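Home | Cells | Grippers | Spares | Quote

Gresar Stiltdale two-arm bench cell
Posted in May by Gresar Product Desk

Supplied as two arms, bench, marker mat and block set. Allow up to 7 weeks for delivery. Order code 409 includes the parallel gripper; code 237 is the bench alone. Budget separately for compressed air, guarding and site wiring. Foam trays are cut to order and quoted per cavity layout.

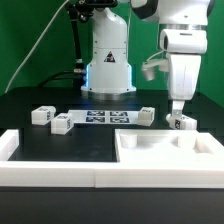
Gripper holding a marked block near the foam tray; four-marker mat on the black tabletop.

Spare mats are sold singly.

2 comments | 7 shares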